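Workshop notebook, shoe bench
Sunday, afternoon

Continuing from the page before, where I stopped at the labels.

Njål asked again why we need so many kinds of shoes for the Cletus rack. My answer is the same as in June: a rack which is good for one kind is often bad for the next. A flat slide lies down nicely on almost anything. A shoe with a thick sole and a soft upper wants more height, and it does not like to be pushed under a bar. I write this here so that I do not have to explain it a third time at coffee.

What I want to settle is the low position, with the bars near the table. The inside length we use is 300 mm, measured with the steel rule and not with the tape, because the hook of the tape is bent. Mélanie has promised a new one from Derkville but it did not come yet.

Notes on the pairs:

Black slides. Easy. They keep their shape and the wide strap gives a good place to hold. I put them first in all layouts now.

Pink slides. Also easy, but they turn a little when you let them go. If the second one is not straight, then the whole column looks untidy, even when everything is inside. I do not count this as a fault of the rack. Mélanie does, and she wrote so in the margin of my last page. We should agree before we send anything to Quinlan.

Soft things. Difficult. When you pinch the edge of a soft material, the opening closes or folds and the piece hangs in another direction than you wanted. For these I prefer to go in slowly from above and put the toe down first. Njål prefers flat from the side. We did not decide.

Labels. The printed ones stick well on the crossbar. Please look which way is up before you press it on! I took one off last week and it left glue, and I needed a long time with alcohol to clean it. Also the clear wrap on the corners must come off before the final measuring, it adds thickness at the posts and then the numbers are not comparable with the ones from Gunard.

Toes to the right, as agreed, black pair above pink pair (last picture):

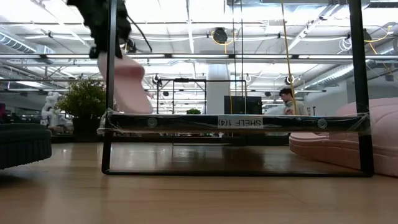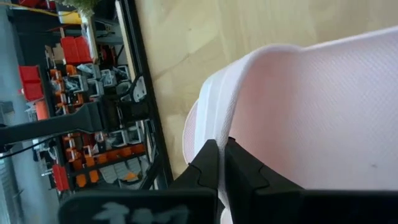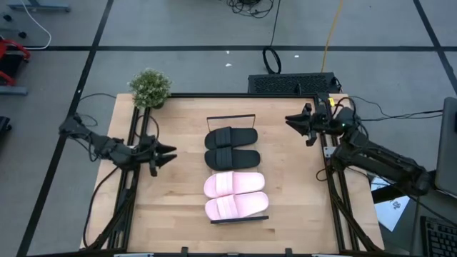
The weight of the frame without shoes is 900 g on the kitchen scale. The old frame was 463 g, so almost half, and I understand now why it was walking on the table each time somebody touched it. The new weight is fine for me. If Gunard wants it lighter for the transport, they can take it from the crossbar, but please not from the bottom rail.

Still open:
- the distance between the posts, Njål wants 5 mm more
- felt under the feet, or rubber? I have only felt in the drawer
- ask Mélanie if the pink slides are the smaller size or the same as the black, I cannot find the number on the sole
- water the plant

I leave the bolts only hand tight until the first point is decided.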